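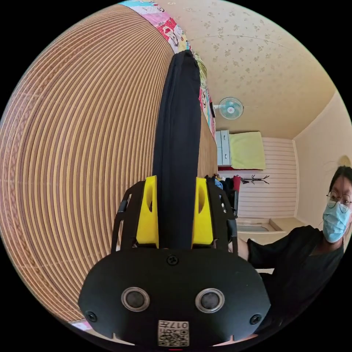

Brula software group — minutes of the November working meeting
29 Nov 2019
Present: the perception, planning and tooling people, and two of the Andmont collectors, who joined by phone and stayed to the end, which was good of them.

1. Minutes of the last meeting

Read and accepted, with one small correction. The item on the trajectory viewer said that it "will be rewritten," when what we agreed was that somebody would look at whether it needs rewriting. That somebody has now looked, and it does, so perhaps the minutes were only a little early.

2. Where the clothes-handling work stands

Tooling reported 2230 episodes through the loader, of which 400 failed the pose check and are sitting in the holding folder. Everybody was pleased with the first number and a bit quiet about the second. We spent a good while on the failures and the talk was friendly and useful, so it is set down here at some length.

Most of the failed episodes have a long stretch in the middle where the tracker loses its place. Planning had assumed a timing fault between the two streams, and a week went into chasing that. Perception went back through the recordings by eye and thinks the cause is plainer: a big piece of dark cloth comes up close to the lens, there is very little on it for the tracker to hold on to, and the bits of the room it had been using are covered up. Black garments are the worst by a long way. Patterned bedding is lovely to track, right up until somebody moves it, at which point the map believes the whole room has moved.
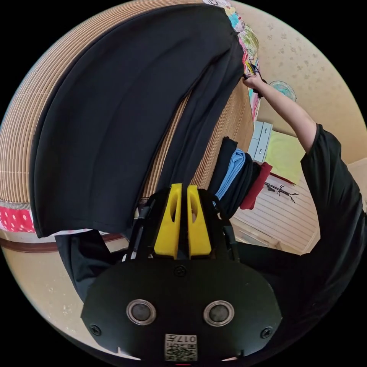
We talked over three ways of dealing with this. The first is to mask large moving regions before the tracker sees them, using the cloth segmentation we already have from the Amarasinghe branch. The second is to lean harder on the inertial data whenever the count of good features drops, and let the visual side catch up afterward. The third, put forward by the Andmont end of the phone, is simply to ask collectors to begin each episode with a slow look around the room, so there is a decent map before any clothes are lifted. There was real warmth for this last one. It costs a few seconds and no code.

Agreed: try the second and third together, and leave masking until we see what is left over. The segmentation still confuses a dark sleeve with dark cloth whenever the two overlap, and masking out the wearer along with the trousers would not be a disaster, but we would like to know when it is happening.

3. Grasp labels

The finger-width signal is being used to mark the start and end of each grasp. It works nicely on towels and rather poorly on thin fabric, where closed on cloth and closed on nothing come out nearly the same. Perception suggested adding a small image check at the moment of closing — crop the area between the fingers and ask whether there is fabric in it. Planning would like this to give a score and not a plain yes or no, so that the policy training can weight the doubtful ones down. Nobody objected, and perception will write it that way.

A question was raised about folding episodes where a bare hand does part of the lifting. Should these be labeled as two-handed? After some back and forth we settled on a separate tag, "assisted," and the label guide will be changed to match. Older episodes stay as they are for now.

4. Stumen

The replay tool, Stumen, now opens an episode in 4 seconds where it used to take 15. There was applause, and it was deserved. Still to do: the scrub bar jumps when dropped images are present, and the gripper overlay is drawn the wrong way around for any episode imported before the calibration format changed. The collectors asked for a way to leave a note on a moment in the recording. Tooling said yes, cheerfully, and then asked for it in writing.

5. Actions

Tooling: inertial fallback behind a switch, off by default. Rerun the holding folder with it on.
Andmont: add the slow look to the collection instructions and send a first batch through.
Perception: fabric check at grasp closing, with score.
Planning: hold the next training run until the holding folder has been redone.
Tooling: fix the overlay direction in Stumen.

6. Any other business

The shared disk is filling up again. Please clear out your old replay caches, and ask in the channel before touching anything under "baseline," even if it looks abandoned.

The next meeting will start with the rerun results, and the trajectory viewer goes second on the list.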